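Home > Support > Cookware > Induction and Burners

Tagged: Uneven Heating, Warped Base, Carbon Steel

Ticket 2581 -- Dondik 11-inch carbon steel skillet, rocks on burner and heats on one side
Posted in March by the Skallitz Kitchen Support Desk
Status: Closed, replacement sent

Customer report

Customer bought the Dondik skillet from our online shop and has used it for two months on a Flosanmont portable induction burner. For the first few weeks it cooked evenly. Now eggs brown on the left side of the pan and stay pale on the right. Oil runs to the outer edge and leaves a dry spot in the middle. When the handle is touched, the pan rocks. The burner sometimes beeps and shows the "no pan" symbol, then comes back on by itself.

Customer has already tried: re-seasoning the pan twice, moving the burner to a different outlet, turning the pan a half turn on the burner. None of these helped. The brown patch moved with the pan when it was turned.

First reply from support

Thanks for the details. The patch moving with the pan is useful, as it points to the pan and away from the burner coil. Please do the following with the pan cold and empty.

1. Wipe the underside clean. Burned-on oil on the base can make a flat pan rock.
2. Set the pan on a surface you know is flat, such as a stone counter or a sheet of glass. Press lightly on the rim at four points and note any movement.
3. Lay a metal ruler across the base in two directions and look for light under it.
4. Put a different pan on the same burner, at the same setting, and tell us if the beeping comes back.

Please also tell us what heat setting you normally start on.

Customer reply

Underside cleaned with a scouring pad and salt. There was some buildup near the handle side but the pan still rocks after cleaning. Did the press test on the kitchen table, and it moved a little at every point. With the ruler there is a gap at both edges, bigger on one. A Goel stainless saucepan works fine on the burner with no beeping. I usually start on the highest setting to get the pan hot, then turn it down. I mostly use it for eggs, and for pears in butter. 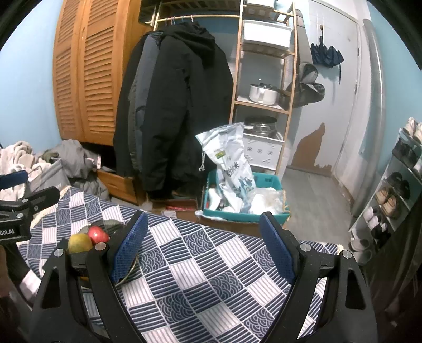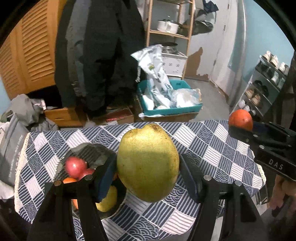
Support follow-up

A gap at both edges of the ruler means the base has bowed outward, so the pan is sitting on its center. We would like the press test repeated before we file the claim, as a table is not always a good surface for it. Cloth gives under the pan, and a checkered tablecloth with a trimmed border like the one under the pear will let even a flat skillet move a little when you press on the rim. Please use bare stone or glass, or the glass top of the burner with the power off and unplugged. One more check while you are there: spin the empty pan gently with one finger on the handle. A flat base drags and stops early. A bowed one keeps turning.

Customer reply

Did it on the burner glass, unplugged. It rocks front to back and it spins almost a full turn. Same result on the stone sill in the hallway. The ruler gap is the same as before.

Support notes (internal, shared with customer on request)

- Result on glass and stone agree. Base is bowed outward.
- Beeping fits the bow. The edges of the base are lifted away from the glass and the burner loses the pan when it tips.
- Burner not at fault. Saucepan ran without an error.
- Starting on high with an empty pan is the likely cause. The center gets hot well ahead of the rim and the steel has nowhere to go. Carbon steel this thin should be warmed up in stages.
- Compared with ticket 1241, same skillet, same complaint, gas stove. That one was bowed inward and was still usable. Not the same fix.
- The care card packed with this batch says "preheat well" and gives no setting. Passed to the product team under 3266.

Resolution

Replacement skillet approved. The customer does not need to send the old one back. It can still be used in an oven or over a grill grate, where a flat base matters less.

Instructions sent with the replacement:

Start the burner on a low setting and leave it there for a few minutes with a thin film of oil in the pan. Move up one step at a time. Medium is enough for eggs. For a hard sear, go up to medium-high once the rim feels as hot as the center (hold your hand above it, don't touch). Don't use the boost setting with this pan at all -- it is meant for boiling water.

For fruit in butter, medium-low works better anyway. The butter won't burn before the pears soften. Fruit juice will strip some seasoning, so rinse the pan soon after, dry it over low heat and wipe on a little oil. Let the pan cool before it goes under the tap.

Customer reply

New pan arrived. Checked it on the burner glass before using it and it sits flat, no rocking and no spin. Did the slow warm-up this morning and the eggs were even all the way across. No beeping so far. One question, is the gray spot in the middle after cooking pears a problem?

Support

No, that is seasoning worn off by the acid in the juice. It will darken again with normal use. If food starts sticking there, do one round of oven seasoning as described on the card. Closing this ticket. Reply within the month if the beeping returns and it will reopen under the same number.

Previous ticket | Next ticket | Back to Cookware | Contact Support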